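Home / Newsletter / Round the House

The great towel fold

August 27, 2023

If you have been reading these pages since February you will know that I have been working my way through the airing cupboard, shelf by shelf, and that I have been putting off the towels. Sheets I can do. Pillowcases are a pleasure. Towels, though, have always gone into our cupboard any old how, with a shove and a quick closing of the door, and every few weeks one of them slides out onto somebody's feet.

Well, this month I finally got to them, and I've had a lovely time! I'm quite converted. I have been folding hand towels at the table in the evenings with the radio on, and I would recommend it to anyone who has had a long day and wants something to do with their hands that isn't a screen.

I started with hand towels because they are small enough to forgive you. A bath sheet needs long arms, or a second person, or a bed to spread it on. A hand towel you can do on any table, and if the fold goes wrong you simply shake it out and go again. Terry is a friendly sort of cloth to learn on too, as the loops grip each other and the folds stay more or less where you put them. (Satin pillowcases, which I covered in an earlier issue, do nothing of the sort.)

The other thing I'd say is to put a cloth on the table first. A towel skates about on bare varnish, and you end up chasing it with one hand while you smooth it with the other. Something with a felty feel is perfect. And go for a colour that is nothing like your towels, so that you can see where the hem has got to. Peach on dark green is about as clear as it gets.
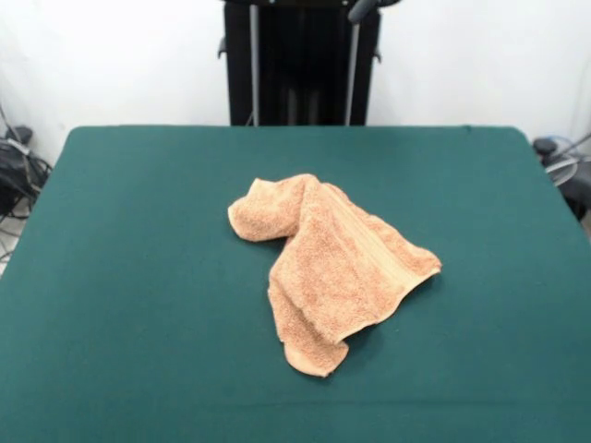

Several readers wrote in after the last issue to say that they never fold towels at all, they roll them, and that I was making a great deal of work for myself. One pointed out that a rolled towel can be pulled from the bottom of a basket without disturbing the rest, and asked whether I had even tried it.

I have, and for baskets I think they are right! Rolling is splendid if you keep your towels in something deep. Our cupboard has slatted shelves with a gap at the front, and the rolls trundled straight out of it. So folding it is in this house, but if you have a basket, please ignore me and roll away.

For the folders among you, my method goes like this.

Pick the towel up by two corners of a short end and give it one good snap. This gets most of the creases out and fluffs up the pile as well.

Lay it down with the long side towards you and smooth it from the middle out to the edges, using flat palms. Fingertips make little ridges.

Find the woven border, if yours has one. It is the flatter strip where there are no loops, and it's the best guide you have. If it runs straight across the towel, your towel is straight. If it wanders off at an angle, something underneath is rucked up and you should lift that end and lay it again.

Fold one long side in by a third, then the other over it. You now have a long strip with no raw-looking edges on show. Fold that in half, and in half again, and put it on the shelf with the rounded edge facing out.

The thirds are what made the difference for me. I had always gone in half and half again, and the hems all ended up stacked at one side, so the pile leaned like a bad sandcastle. 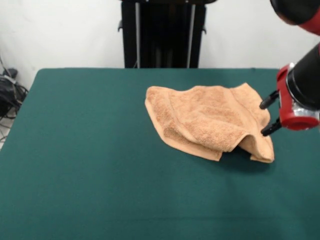
Give each one a pat before you move on to the next, and don't be tempted to build the stack too high. I stop at 10 hand towels, or 4 bath towels, and start another pile beside it. Any more than that and you can't take one from the middle without the top half coming with it.

A word on washing, as a few of you asked why your towels won't lie flat however you fold them. Quite often the border has shrunk a little more than the rest, and it pulls the cloth in like a belt. Try tugging the border gently widthways while the towel is still damp, then hang it by the short end. I also skip the fabric softener altogether, and ours have been much nicer to dry with.

Next time I'll be tackling tea towels, including the ones with holes in that I can't bring myself to throw out. Do write in with your own folds – rolls too! – and tell me what sort of shelf you are working with. Letters of up to 300 words are easiest to fit in, and I'll print 3 of them in the next issue.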